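The Trial Period
A short story by Ladi Ogbonna

The letter from Lovness said the trial would last 11 days, and that on the last day, a Friday, somebody must sign or not sign. Baptiste Hoarau put the letter on the shelf with the soap and did not look at it again until the week was nearly gone.

He had washed and folded the linen of the Hotel Dagdag for most of his life. He knew the weight of a dry towel and the weight of a towel that only pretended to be dry. Now the hotel was offered a folding service by the name of Grokura. It cost 981 a month, with repairs included, and the paper promised 300 pieces in one night.

"You are the one who must judge it," the manager told him. "I do not know what is a good fold."

So each evening Baptiste sat on a chair in the small room behind the dryers, with a notebook on his knee, and watched the two arms. On the first evening he wrote only one word, "slow." On the second evening he wrote the same word, and then he crossed it out, because he remembered his own first evening, and how his aunt had stood behind him and breathed through her nose.

The screen beside his chair could show what the arms saw from close. He liked this view better than he wanted to. It made a towel large, like a hill with grass on it, and he could follow every loop of the cotton.
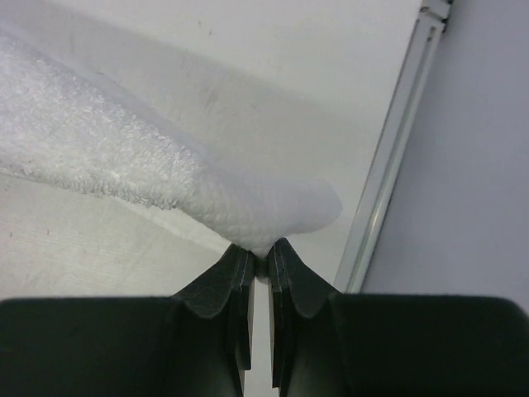

The flat band of the towel, held between the two fingers.

He noted that the fingers had closed on the woven band, where the cloth is smooth. His aunt also took a towel there. She said the loops lie to the hand but the band tells the truth. He had never repeated this sentence to any person, and certainly not to a company.

On the fourth evening he telephoned to Lovness. A young woman answered and asked if there was a fault.

"No fault," he said. "I want to know who taught it."

She was quiet for a moment – he could hear her turning a page, or perhaps eating. Then she said that many people had taught it, by moving the arms with their own hands, and that she did not have a list of names.

"Were they old or young?"

"Sir, I think both."

He thanked her and wrote "both" in the notebook.

After this he stopped to sit far away. He moved his chair so close that his knees almost touched the metal, and he began to talk during the work, in a low voice, as one talks to a new girl who is nervous. He said, wait. He said, look for the other edge. A white cloth on a white table is a hard thing, even for a man with good glasses, and he did not blame anybody for searching.
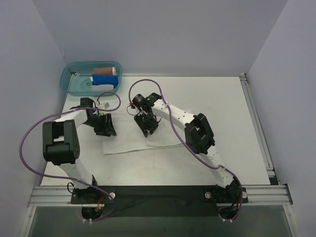
The Last Evening

On Friday the manager came down with a pen.

"Well?" she said. "Is it as good as you?"

Baptiste gave her the notebook. She turned the pages and found very little there. One page had only the word "both." One page had a drawing of a corner, done again and again, until the pencil had made the paper shine.

"It does not feel if a towel is still damp," he said. "A person must feel it first. And it makes the second fold too near to the edge. I have told it, but it is not listening to me yet."

"So I do not sign."

He took his glasses off and cleaned them with his shirt. Behind the wall the last dryer was finishing, and the buttons of some guest's shirt were knocking inside it.

"Ask them for 2 more weeks," he said. "And ask them if I can be one of the people who move the arms."

The manager wrote this on the back of the letter. Then she went up to the desk to telephone, and Baptiste opened the dryer and put his hand in the towels.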